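Fultudeck Help > Outdoor & Patio > Tables and furniture

Painted patio table gone sticky, do I have to strip the whole thing?

Posted by Biljana Leka in February

ok so I have an old outdoor table, metal legs, flat wood top, bought used when we moved to Stornia. Last summer I painted the top. Primer, then craft acrylic, then a clear coat out of a can that was already in the garage when we got the house. Label mostly gone. I know.

Looked great for a month. Then it got tacky. If you leave a magazine on it the cover stays behind. Plates leave rings. My son's homework left a whole paragraph of itself in reverse near one corner and I can still read parts of it.

Things I have tried so far:
dish soap and warm water – nothing
baby powder – worked for a day, then it was sticky AND gray
leaving it in the sun – worse
leaving it in the garage all winter – hard when cold, sticky again as soon as I ran the heater

The paint underneath is fine as far as I can tell. It's the clear stuff that moves. I pushed a fingernail into it and got a little curl off the top and the color stayed put.

I really don't want to redo the color. It took me two weekends with tape and thinned paint, layering the squares so you get the darker bits where they cross. I was going for this kind of overlap.

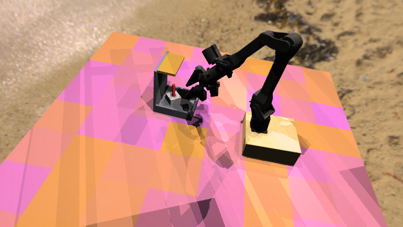

Anyway the table is 6 feet long so it's not a small job whichever way I go. I have a palm sander, a heat gun I've used once, and not much patience. We eat outside from May on and I'd like to be able to set a glass down and pick it up again.

Can I put something over the sticky layer and be done? A guy at the paint counter said yes, a different guy at the same counter said no. Or does it all have to come off? And if it does, is there any way to get the clear off and leave the acrylic, or am I dreaming.

Also what do people use on top that holds up outside. We get a lot of rain and then a lot of sun, no cover over the patio.

11 replies – showing top 3

Murray Grimshaw

Second guy was right. Don't coat over it. Whatever you put on top will crack or wrinkle, the soft stuff keeps moving underneath. I did exactly this on a porch bench and it looked like an alligator by fall.

My guess is oil-based varnish that was old. Clear coats go bad in the can, the driers quit working and it never sets all the way. Could also be it went on too thick, or over paint that wasn't cured. Acrylic feels dry in an hour but it needs a lot longer than that before you seal it. How long did you wait? If the answer is "next morning" that could be part of it.

Getting it off without killing the color. Possible but go slow, and test somewhere you don't care about. Under a chair spot or along an edge.

Try this first. Plastic scraper, the kind for glass cooktops, or an old gift card. Do it when the top is COLD. Early, 7 in the morning, before the sun gets on it. You said it goes hard in the cold, so use that. Hard varnish over a layer it didn't bond to well will sometimes flake off in sheets. You already got a curl with a fingernail, good sign.

What doesn't flake, mineral spirits on a rag. Small area, wipe, turn the rag, wipe. Mineral spirits mostly leaves cured acrylic alone. It may or may not move the varnish depending how far along it got. Do NOT use lacquer thinner or acetone or rubbing alcohol, all three will take your paint right off. Ask me how I know about the alcohol.

Lay the rags out flat outside to dry before they go in the trash. Don't ball them up, oily rags can heat up by themselves and catch fire. Not kidding.

No heat gun. Softens the acrylic too and you'll have pink fingerprints in everything.

Sander is last resort, and by hand is better than the palm sander. 320 grit, wet, light. You will go through somewhere. Save some of the thinned paint to patch with if you still have it.

On top after that, water-based exterior clear, spar type, with UV protection in it. Says exterior on the can or don't buy it. Thin coats. I'd do four. Scuff between coats if the can says to. Then leave it alone for a couple of weeks even though it feels dry, no plates, no flower pots. And redo a coat every spring, no clear coat lasts forever in full sun, whatever the label tells you.

wihongi_deckguy

had same thing on a table. gave up and put a sheet of tempered glass on it. 10 yrs ago still there. little clear rubber bumpers so the glass doesnt touch the sticky part. not cheap at that size tho, and heavy, get someone to help carry. rain gets under the glass some

Marnie P.

Agree with most of what Murray said but I'd be more careful with the mineral spirits. Craft acrylic isn't as tough as house paint, especially if she thinned it. Thinned with water a lot? Then there's less binder holding it and it can rub off with almost anything, even a wet rag. Dab first. If color shows up on a white rag, stop.

Some other things I'd think about.

Take pictures of the top before you start, straight down and in decent light. If you lose a patch you'll want to know which square went over which. I lost a corner of a painted dresser once and matched it from memory and it's wrong, I see it every time I walk by.

Check the underside. If the bottom of the wood is bare, water gets in from below and pushes up on everything you put on top. Seal the bottom and the end grain too. People skip this and then blame the clear coat.

Some pinks and oranges fade quick outdoors, doesn't matter what you put over them. UV clear slows it down. If the craft bottles say anything about lightfast, look at that. If they don't say, figure on some fading in a couple years. A cover helps more than any varnish, even a cheap one, as long as air can get under it. Don't tie it down tight on a damp table or you'll get mildew.

For the temp when you recoat, read the can. Mine said not under 50 and they mean overnight too, not just while you're out there with the brush. So February is too early most places. Scrape now while it's cold, coat in April. You'd still make May.

Comment from Biljana Leka

thank you all. Murray it was worse than next morning, it was the same evening. Went out at 7 today with a gift card and got a strip off as long as my arm, color underneath is fine!! The middle is more stubborn, thats where it went on thickest. Marnie the bottom is totally bare so I'll do that too. Will post when I get to the mineral spirits part

Comment from Murray Grimshaw

Same evening, yep, that'd do it. Leave the middle for the next real cold morning, don't force it.

552 views – Tagged: outdoor table, sticky varnish, acrylic paint, clear coat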